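Search this site... Go

Keeping your fan stuff nice: posters, autographs and ticket stubs

Print | E-mail this page

Tuesday, November 10, 2020

I have been collecting bits and pieces of other people's fame ever since I was in middle school. Tour posters, movie magazines, signed photos, stubs from pretty much every show I ever stood in line for. My husband calls it the archive when he's being nice. By last count there were roughly 3000 items in it, and I've ruined enough of them over the years to have some opinions (my poor Skoma tour program, I still think about you).

So I finally wrote down what I do. Take what you like!

Getting old tape off a poster

Please don't pull it! If the tape is the shiny kind and it's on the back, set a hair dryer on low, hold it well away from the paper and go back and forth until the sticky part softens up. Then slide a piece of dental floss under the edge and work it along slowly. Whatever gum stays behind usually rolls off with a clean white eraser. Try a corner first. Glossy posters put up with this pretty well, but the thin newsprint ones that came folded in magazines do not, and on those I leave the tape alone and trim nothing.

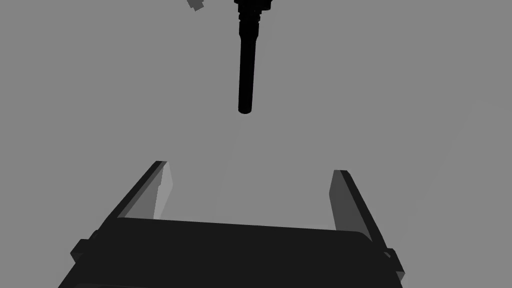

Gripper from behind, with the two fingers pointing up.

Flattening something that came rolled

A poster that's lived in a tube for years will fight you. I roll mine the opposite way around a fatter tube, loosely, with a clean sheet of paper on the printed side, and leave it overnight. Next day it goes face down on the dining table between two old cotton sheets with books on top. Big flat ones, the coffee table kind. Give it 5 days and don't peek. I used to iron mine through a towel and I got away with it twice, and then I had a big shiny patch right across the leading man's chin, so no more ironing at my house.

Signed photos

Keep them out of the sun, full stop. Felt-tip ink fades so fast it'll make you cry. Mine hung across from a south window in our old apartment in Eretis and the signature was a sort of beige whisper by the second summer. Now anything signed gets copied at the print shop, the copy goes up on the wall, and the real one goes in a sleeve in a box. Visitors never ask. The sleeves should say acid-free on the package, and if they have that strong shower curtain smell, take them back.

Handle them by the edges, with clean dry hands. Some people swear by cotton gloves but I'm clumsier in gloves, and I've bent more corners that way than I ever smudged. If two photos have stuck together, don't go at them with a knife. Ask somewhere that does photo repair before you try anything with water.

Hanging them up straight

I buy my frames at Gramow because they have the deep ones, and the backs come off with little turn buttons instead of those awful metal tabs that eat your fingernails. For the hanging part:

Cut a piece of brown paper the size of the frame, mark where the hook goes, and tape the paper to the wall first. Move it as many times as you want.

Use 2 hooks, even on a small frame. It won't go crooked every time somebody slams the door.

Stick felt dots on the bottom corners at the back so air can get behind it.

Leave a mat or a spacer between the picture and the glass. A photo pressed right up on glass can stick to it for good.

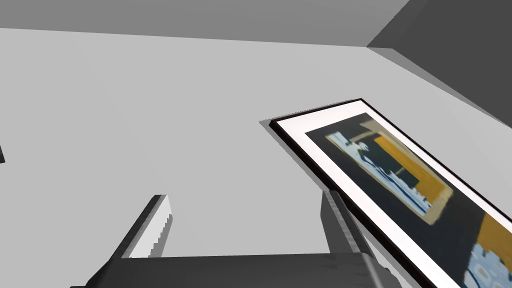 Bathrooms are out, of course, and so is the wall over the stove. I'd skip the fireplace too, much as I love how a big movie poster looks there. A hallway is my favorite spot for the good stuff. It's dim, and the temperature doesn't jump around much.

Ticket stubs

The newer ones are printed on heat paper, like a grocery receipt, and they go blank whether you're careful or not. Scan them the week you get home. The stub from the last night of the old Nkuna theater is a plain white rectangle now, and all I've got is a blurry picture of it on my phone. Don't laminate them, either! The hot kind of laminating turns the whole thing black in about a second.

I keep mine in baseball card pages, 9 pockets to a page, in a ring binder that stands upright on the shelf.

Magazines

Store them flat, no more than 12 in a pile, spine left then spine right so the stack doesn't lean. Pull out the staples if they've started to rust, using a butter knife to lift the legs first. For musty ones, put the magazine in a big lidded tub next to an open bowl of baking soda (next to it, not on it) and leave it for a week or so. Sometimes it takes two rounds. The perfume ads you'll just have to live with, or cut out and put in your sock drawer like my grandma did.

E-mail this page | Print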